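Old marker won't come off small tabletop whiteboard — eraser, sponge or solvent?

Posted 26/06/2024 by pullen_bench

I have a small dry-erase board, white with a thin black frame, that stands on a table in two clips. It is used for short notes and for testing pens. Fresh marks come off with a felt eraser. Marks that have been left since November do not. The eraser takes off the top of the line and leaves a gray shadow that follows the original stroke exactly.

So far I have tried a dry felt eraser, a dry paper towel, and water on a cloth. Water made no difference. The board is marked Lellport on the packing slip, item 691, and the slip does not say whether the surface is painted steel, melamine or glass. A magnet does not hold on it.

Two points I would like answered. Is the abrasive side of a two-layer kitchen sponge safe on this kind of surface? And is there an order to try things in, so that I do not do permanent damage at the first step?

guerreiro_m

If a magnet does not hold, assume melamine until you know otherwise. Melamine is slightly porous and gets more so with wear. Old ink sits in the pores and a dry eraser cannot reach it.

Order to try:

Go over the shadow with a fresh dry-erase marker, covering the old line completely. Wipe at once with a clean felt pad. The solvent in the new ink lifts the old ink.

If a shadow remains, put isopropyl alcohol on a folded cloth. Work in short strokes along the line, then across it. Change to a clean part of the cloth every few strokes or you will spread a gray film over the whole board.

Rinse with plain water and dry before writing on it again.

Do not use the abrasive side of the sponge. It will remove the mark and also the gloss, and after that every mark will stay. The foam side is acceptable for the rinse. Check the eraser as well. A felt pad that has had over 200 wipes without cleaning puts back nearly as much as it takes off. Brush it out or wash it and let it dry fully.

fumville_desk

Just use alcohol. Works on mine.

tabletop_tom

Agree with the first reply on the order. I would add something on handling, which applies mostly to small boards on clips. A wall board can take pressure. A board standing on 2 clips tips backward or slides when you press near the top. For dense marks, such as overlapping loops where the ink is several layers thick, take it off the clips, lay it flat on a towel and work there. For light marks leave it standing, start at the top and pull downward so the force goes into the clips.

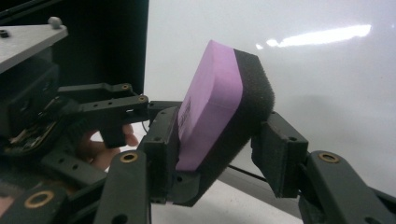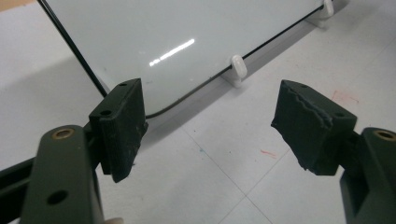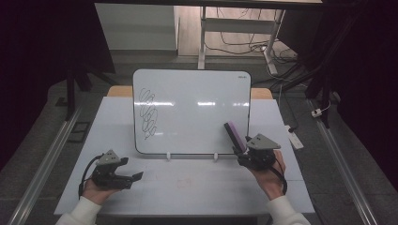
Keep separate tools for dry and wet work. A felt eraser used on a damp board clumps and then leaves streaks that look like ghosting but wipe off with a dry cloth. It is worth ruling that out before you reach for any solvent. If you have been through all the steps 4 times and the shadow is still there, the surface is worn and a replacement board costs less than a resurfacing film.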